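The Lid Rule

The standard ran to 91 pages when Colton Simard was handed it, and he had been told to have an opinion by noon.

He had one by page four. Clilen wanted every bench in the building to follow the same practice, so that a session run at one bench could be set beside a session from any other. Fine. He had worked at Ovard, where they wanted that too, and where they got a binder. The binder had been used to prop open a door.

"Section 7," said MacPherson. "Start there."

Section 7 was the lid rule. A lid removed from a container shall be placed face-up, beside the container, within reach of both arms. No arm shall enter the shared area while the other is closing on an object.

"Shall," said Colton.

"It's a standard. It says shall."

"Who decided face-up?"

MacPherson didn't know. It had come over from Peltura with the rest of it, 1697 sessions' worth of good practice, most of it written by people who had since left. He turned the screen so Colton could see the bench from the wrist of the near arm.

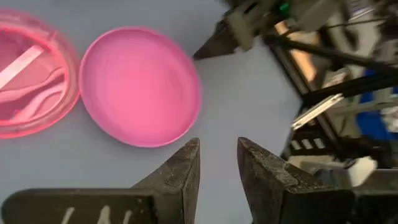
Face-up is wrong half the time, Dunne put in from the doorway, and whoever wrote it had only ever tried one kind of lid. Give the fingers a shallow rim to pinch and they'll push it clear across the table. She had said so in the spring, in writing, and the reply she got was a form asking which section her remark applied to.

"Which section did it apply to?" Colton asked.

"All of them."

MacPherson wrote something down. Colton doubted it was that.

He read on through lunch. There was a page on how far apart the fingers should be held before an approach, and a page on how to fill in the page about the fingers. Nearly 700 sessions had been marked as compliant. He went looking for how they had been checked and found a box with a tick in it.

"Did anyone watch these?"

"The operator signs off."

"On his own session."

"On his own session," MacPherson agreed, a little less happily.

So Colton pulled 2 and watched them at the slow speed. In the first, both arms were over the shared area at once, and the box was ticked. In the second the wrist tipped hard over, and for a while he was looking at the window and a houseplant as well as the table. That box was ticked as well.
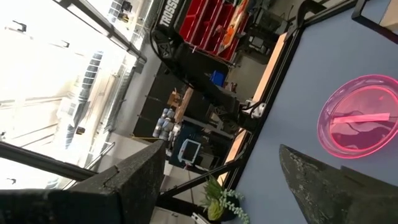

The bench from the wrist, tilted.

At ten to twelve the next morning he sent his opinion up. It said that he had no objection to Section 7, that he had no reason to believe it either, and that he would like somebody to run it both ways and watch. The answer came back before he had found his coat. It asked him which section this was about.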